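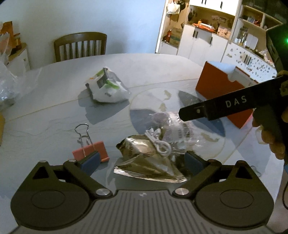
A crumpled foil packet and a coiled white cable in a clear bag, on a round glass plate

Trikholm quilting

Trikholm quilting is a style of hand quilting in which small blocks are sewn, padded and finished one at a time, then joined into a blanket at the very end. It takes its name from the village of Trikholm, where it was first taught as an evening class, and it is best known for doll quilts, crib covers and lap blankets. Because each block is complete in itself, a whole project can travel in a coat pocket, and that goes a long way toward explaining how wonderfully fast the style has spread among people who sew on trains and in waiting rooms.

Name and origins

The style grew out of the classes of Heather Lennox, a dressmaker who had a huge stock of shirt cotton and very little floor space. A full-size quilt has to be spread out flat when its layers are basted, and her classroom had one long table and a piano. Lennox cut everything down to squares the size of a saucer and had her students finish each one before starting the next. Early pieces were simply called "saucers," and older members of the class still use the word (a child's blanket might be described as a forty-saucer job).

The present name came into use through a pattern booklet by Lennox's student Eylül Akbulut, who also worked out the flat joining stitch that most quilters now use. Before that, blocks were whipped together and the seams stood up in ridges on the back. Akbulut's version lies so flat that it can be hard to find the join with a fingertip, and it remains one of the real delights of the style.

Construction

A block has a top, a layer of wadding and a backing. The top and backing are placed right sides together, with the wadding on the outside, and sewn on three sides and part of the fourth. The block is turned through the gap, the corners are eased out with a blunt stick, and the opening is closed by hand. Only then is it quilted, usually with a single line of running stitch set in from the edge.

Cotton wadding gives a thin, drapey block. Polyester is loftier and makes the stitching stand out in lovely deep dimples, though very thick polyester is hard to turn neatly. Wool is used for lap blankets and needs gentler washing.

Joining is done from the back with doubled thread. Rows are made first, then rows are sewn to rows. Akbulut's booklet recommends laying out every block before joining any of them and leaving the arrangement overnight, advice that is widely ignored.

Patterns

There are 3 traditional layouts. Niner is the oldest, a square of nine blocks with the darkest fabric in the middle, and it makes a perfect doll blanket on its own. Olel sets light and dark blocks in slanting bands, so the eye runs from one corner to the other. Fu is the most playful of the group: every block is made from a different scrap, and a single plain one is hidden somewhere in the blanket for a child to hunt for.

Larger works often mix layouts. A bed cover shown in Trikholm on 18/05/2019 used some 400 blocks, with a Fu center framed by Olel bands, and was sewn by 10 people working from the same bag of scraps. It was joined over the following weeks of that spring's open workshop and went home with one of the makers in July.

Use and care

Doll and crib quilts are the usual first project, and the style suits them beautifully. The edges need no binding, there are no long seams to pull open, and a stained or chewed block can be snipped out and replaced. Many quilters make a few extra blocks from the same fabric and keep them in an envelope for that purpose.

Blankets with cotton or polyester wadding are machine washed in cool water and dried flat. Washing softens the wadding and puckers the fabric slightly around the stitches, a look that admirers of the style prize and that Lennox encouraged by never washing her cloth beforehand. Strong reds are the exception and are best rinsed before cutting.

See also
Doll bedding
Patchwork
Running stitch
Scrap quilts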